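La pause de midi mérite mieux que vingt minutes devant un écran

J'ai longtemps mangé mal, je veux dire vite, et debout, et en lisant autre chose que ce que j'avais dans l'assiette. Je travaillais alors à Dernside, dans des bureaux où l'on déjeunait chacun à son poste, le coude sur le clavier, avec cette espèce de fierté un peu sotte de celui qui n'a pas le temps. J'y suis resté six ans et je serais bien en peine de vous raconter un seul de ces repas. Je me souviens des miettes, de l'odeur de soupe en sachet vers treize heures, et d'une plante verte que l'on arrosait avec les fonds de théière.

Puis j'ai déménagé à Tornport, pour des raisons qui n'avaient rien à voir avec la cuisine, et j'ai trouvé là-bas une habitude que je croyais réservée aux écoliers et aux ouvriers de mon enfance : les gens apportaient leur repas, et ils le mangeaient ensemble. Il y avait une grande table, des bancs assez inconfortables, un seul four à micro-ondes devant lequel on patientait en bavardant, et chacun ouvrait son sac avec un petit air de mystère. J'ai mis trois semaines à oser m'asseoir. Je ne me suis plus relevé, si j'ose dire.
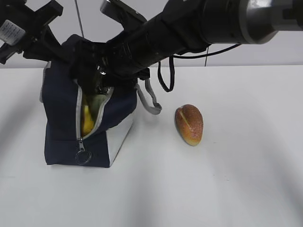 Faut-il vraiment une heure entière pour déjeuner ?

Une heure me paraît une bonne mesure, mais trente-six minutes bien assises valent mieux qu'une heure passée à faire des courses avec un sandwich dans la main. Ce qui compte à mes yeux, c'est que le repas ait un début et une fin, et que l'on sache, entre les deux, que l'on est en train de manger.

On me répondra que c'est une affaire de privilégiés, et je prends l'objection au sérieux. Il y a des métiers où l'on déjeune quand on peut, entre deux tournées, dans une cabine ou sur un coin de comptoir, et ce n'est pas à ces gens-là que je viens faire la leçon. Je m'adresse plutôt à ceux qui, comme moi autrefois, ont une pause inscrite dans leur contrat et qui la laissent filer par politesse, ou par peur d'être vus les bras croisés. Cette pause a été demandée, réclamée, obtenue par des générations qui en connaissaient le prix. Je trouve un peu triste de la rendre sans même qu'on nous la redemande.
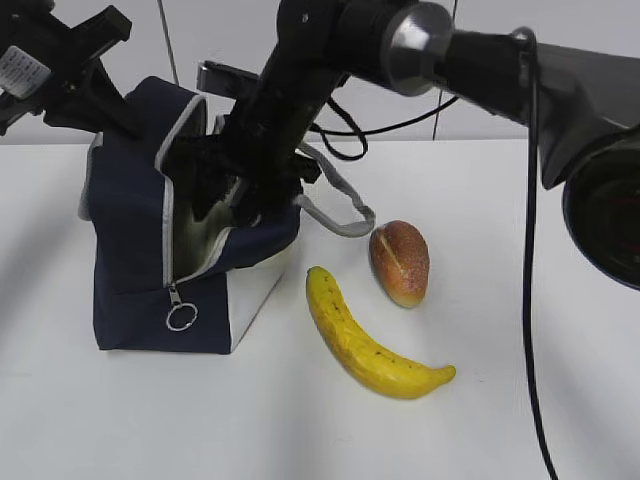
Et puis il y a la question de ce que l'on emporte. J'entends souvent dire que préparer son déjeuner prend un temps fou. C'est vrai le premier lundi, quand on cherche des couvercles qui ne correspondent à aucune boîte. Ensuite on cuisine simplement un peu plus large le soir. Un reste de lentilles avec une cuillerée de moutarde, des pommes de terre froides, un œuf, un fruit qui supporte le voyage - je déconseille la poire mûre, dont j'ai retrouvé un jour la trace jusque dans mon agenda. Chez moi, le sac se prépare la veille, pendant que l'eau de la tisane chauffe, et j'avoue que c'est devenu un moment que j'aime bien. On pense à soi le lendemain comme on penserait à un invité.

Il m'arrive aussi d'acheter mon repas, je ne suis pas un moine. L'épicerie Beltrán, au bas de ma rue, fait une tourte aux poireaux devant laquelle mes bonnes résolutions ne tiennent pas deux secondes. Mais je la rapporte à la grande table, et je la partage si l'on me regarde avec assez d'insistance.

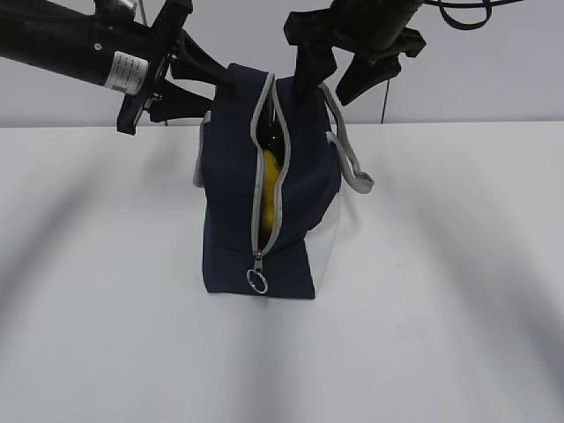

Publié le 8 novembre 2020 | Opinion | Par la rédaction de La Table de Midi

Depuis le printemps, bien sûr, la grande table est vide, ou presque. Beaucoup d'entre nous déjeunent à la maison, et l'on pourrait croire que la bataille est gagnée : la cuisine est à côté, les casseroles aussi. C'est pourtant chez moi que j'ai repris mes mauvaises manières. L'ordinateur était ouvert, le pain aussi, et j'ai retrouvé en quelques jours le coude sur le clavier de Dernside. Il m'a fallu ruser. Je prépare désormais mon sac comme si je partais, je le ferme, et à midi et demi je vais l'ouvrir ailleurs : sur le balcon quand il fait doux, sur la troisième marche de l'escalier quand il pleut. Mes voisins ont fini par me saluer.

Je voudrais qu'on n'oublie pas ces tables communes quand les bureaux rouvriront pour de bon. On parlera de mètres carrés, de circulation, de nettoyage, et la salle du déjeuner sera sans doute la première que l'on songera à supprimer. Je demande qu'on la garde, quitte à s'y relayer et à laisser les fenêtres ouvertes en décembre avec nos manteaux sur le dos.

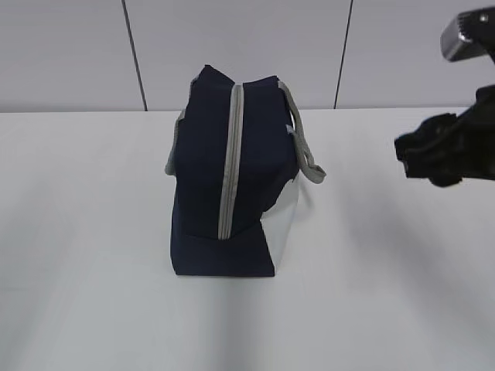 Ce que l'on se dit en mangeant

J'ai appris à cette table des choses qu'aucune réunion ne m'aurait apprises. Qu'une collègue du deuxième étage chantait dans une chorale, qu'un autre élevait des cailles, que le logiciel dont je me plaignais depuis un an possédait un bouton pour faire précisément ce que je voulais. J'y ai goûté un riz aux haricots que je refais encore, assez mal. On ne se choisissait pas toujours, on s'asseyait où il restait de la place, et il y a eu des midis de silence, des midis de mauvaise humeur, et même une brouille mémorable à propos d'un yaourt. Cela fait partie de la vie commune, et j'y tiens autant qu'au reste.

Alors, demain, si vous avez une pause, prenez-la. Fermez ce qui peut se fermer, asseyez-vous près d'une fenêtre, et téléphonez à quelqu'un qui mange seul lui aussi. Pour ma part, il me reste des lentilles.

À lire aussi
Le pain de la veille, mode d'emploi
Jidenia : une cantine de quartier change d'adresse
Faut-il encore dire « bon appétit » ?
Nos soupes de décembre
Éloge du banc public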